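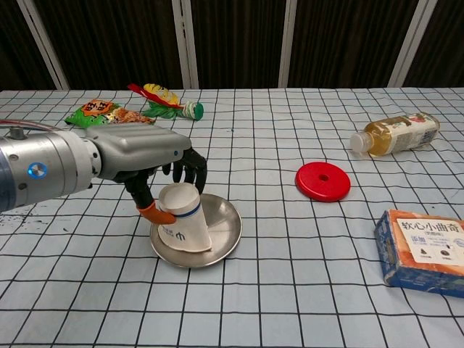

Isn't it a little morbid to fill out a living will when you're 34 and healthy, a reader asked me under the last post, and doesn't it just upset your parents?

Maybe a little, yes! My mother left the room the first time I brought mine up. But that comment got so many replies (and my inbox so many versions of it) that I've put the ones I hear most on one page. I'm a blogger who has filled out these forms and sat by a hospital bed, and I'm no lawyer or doctor, so please check anything legal with someone where you live.

Last updated December 2, 2019

What is a living will, in plain words?

It's a written statement of what medical care you'd want, or wouldn't want, if you were too sick to say so yourself. Breathing machines, feeding tubes, CPR, that kind of thing. It has nothing to do with who gets your house. I mixed the two up for years and so did my brother, who thought I was about to leave him my car.

And a health care proxy?

That's a person. You name someone to speak for you when you can't. Depending on where you live it might be called an agent, a surrogate or a power of attorney for health care, and some places put it on the same form as the living will. If you only have the energy for one of them this month, I'd pick the proxy, since no form is going to cover every situation and a person can listen to the doctor and think.

Who should I pick?

I picked my sister over my husband, and we're still married, thanks for asking. He told me flat out that he could never say "stop," and she told me she could if she knew that was what I wanted. Look for somebody who picks up the phone and can stay polite while disagreeing with a doctor. Ask them first! And name a backup.

Does signing one mean I'm giving up?

No, and this is the one I get most worked up about. You can write down that you want everything tried, for as long as possible. My aunt in Vullthorpe did exactly that at 56, with a lung disease that had already put her in a wheelchair, and she was furious when a discharge nurse assumed the folder in her lap said the opposite. She had books to finish reading and a choir to boss around. I think about her a lot when people talk as if there's only one sensible answer to these forms.

What does my faith have to say about it?

Depends on your faith, and on who you ask inside it. Mine leaves more room than I'd expected, which I only learned by making an appointment and asking. Bring the form with you, and read the actual wording out loud together.

How do I start the conversation at home?

Badly, if you're me. I tried it at a holiday dinner (don't). What worked in the end was a long drive in July, back from the lake at Buvilari, when everyone was sunburned and looking straight ahead. I asked my dad what he'd thought of the way his own father died, and then I shut up. He talked for 30 miles. We did the paperwork weeks later and by then it was the easy part.

Do I have to pay a lawyer?

In many places you don't. Mine was a free form, two witnesses and a pen. Do read the rules on who can be a witness, they can be picky about relatives and hospital staff. A friend with a blended family and a complicated divorce did pay for help and was glad of it.

Where do I keep it?

Somewhere other than a safe deposit box, please. My proxy has a copy, my doctor has a copy, and the original is in the red folder on top of the fridge. I also have a photo of it on my phone.

Can I change my mind?

Of course. I've redone mine twice. Make a new one, date it, tell your proxy and get the old copies back so there aren't two versions floating around.

Can I send you my draft to look over?

I'm sorry, I can't do that anymore. I do read every email, though it may take me a while, and if you have a question that isn't on the page, leave it in the comments and I'll add it when I can.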